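Search this course Search

Lecture 8: The thyroid and its control

The thyroid gland makes two main hormones, T4 and T3. Most of what it releases is T4, and the tissues change it into T3, the more active form. The pituitary controls the gland by means of TSH. When T4 in the blood falls, TSH rises.

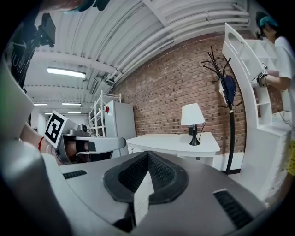 In primary hypothyroidism the gland itself is weak, so we expect high TSH with low free T4. If the free T4 is still normal, we speak of subclinical disease. Please learn this difference well, it is often confused with the central form, where TSH is low or normal although T4 is low.

Before the seminar, read the Okafor handout on autoimmune thyroiditis and write down two questions. The August group may use the older version.

Shares 2 | Comments 0

Zivusetti School of Health Studies | Contact | Back to top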